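Four hundred down, six hundred to go

We passed 400 good episodes on the can task last night, and I'm so happy I'm writing this before dinner. The goal for Mandine (our name for the two-arm policy, long story) is 1000, all collected by hand through teleoperation on the floor of the Inmont space.

The task sounds tiny: drinks cans and a plastic basket, two arms sharing the work. But wow, there's a lot in it! Cans roll. They're shiny. They look completely different end-on than they do from the side, and once a few are packed together the fingers have very little room to work with.
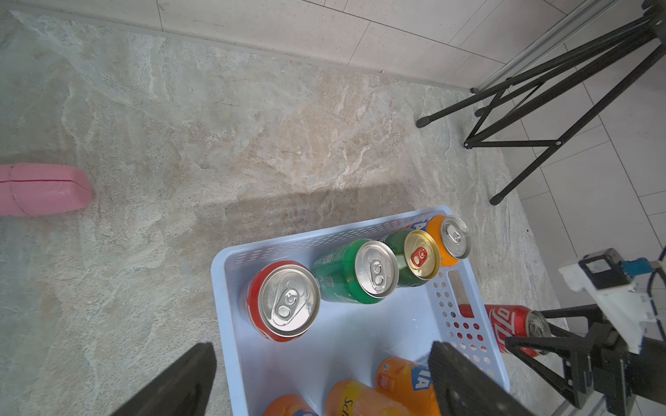
My favorite change this month has been mixing up the starting layouts. For the first batch I set everything up the same way each time, and the policy I trained on it was hopeless as soon as I nudged the basket over by a hand's width. Now I move the basket, swap colors and turn cans around between episodes. It's slower, and my knees hate it, but the validation curves look so much healthier.

I've also stopped throwing out the clumsy ones. If I fumble a grasp and then recover, that episode stays in with a "recovery" tag. Only the ones where I give up get deleted. Zikivard, the little labeling tool I keep going on about, finally lets me filter by tag, so I can train with and without them and compare.

Next up is a first real training run at 478 episodes, then another at 800 if the disk holds out. I'll post the curves for both, ugly or not!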